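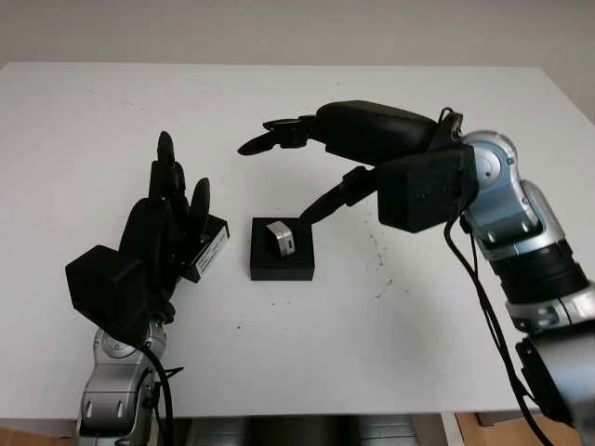
Bander low stand, square, black

3 min read

The Bander low stand is a small square block with a flat top, used to lift a single part clear of the bench while it is inspected, marked or picked up. It is supplied in black only. Order code 494.

Stands are sold singly or in boxes of 6. Boxed stands are packed flat side down with a paper sheet between each pair. The top face is left plain, without a locating groove or printed grid, and parts of any outline can be set anywhere on it.

Use

Place the stand on a level surface with at least one hand's width of free space on every side. A white or pale tabletop gives the clearest edge to the block and is preferred where the position of the stand has to be judged by eye. Wipe the table and the underside of the block before setting down. Grit under one corner will make the stand rock.

Set the part on the top face by its widest flat side. Brackets, clips and similar small metal pieces may be stood on end if their foot is cut square. Do not stand a part on a burr. Tall parts should be kept away from the edge, and round stock needs a separate vee block (see Alico range).

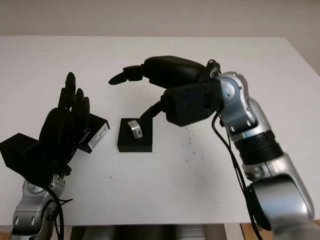 Shiny metal parts reflect whatever light is above the bench. If a hole or slot has to be checked, turn the part until the opening faces the operator, and move the lamp instead of tilting the stand. A lamp mounted 600 mm above the table is suitable for most small work. Lower positions tend to produce a bright patch on curved faces.

The stand is not a clamp. It has no fixing holes and is not intended for drilling, filing or any work that puts a side load on the part. Where the block must stay in one place for a long run, mark its corners on the table with tape and return it to the marks after cleaning.

Dimensions and supply

Width and depth: 59 mm
Edges: square
Top: flat, unmarked
Colour: black
Supplied: single, or box of 6
Order code: 494

Non-slip sheet is available separately and can be cut with scissors to fit the underside. Fit it as one piece. Strips laid along two sides leave the middle unsupported and collect dust.

Care

Clean with a dry cloth. For oil, use a cloth dampened with mild soapy water and dry the block at once. Do not use scouring pads on the top face, as scratches will show against the black and may be mistaken for marks on the part. Store flat, with nothing heavier than another stand on top.

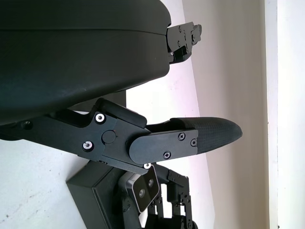 Black side plate with cross-head screws and textured rubber pad, close view.

Orders and returns

Orders are handled from the Flellstead store. Unused stands may be returned in their original box. For part boxes or repeat orders, write to Rehema Nyanda at the trade counter and quote the order code. Questions on flatness or special sizes go to Hamisi Nzioka.

Page revised 16 Nov 2020.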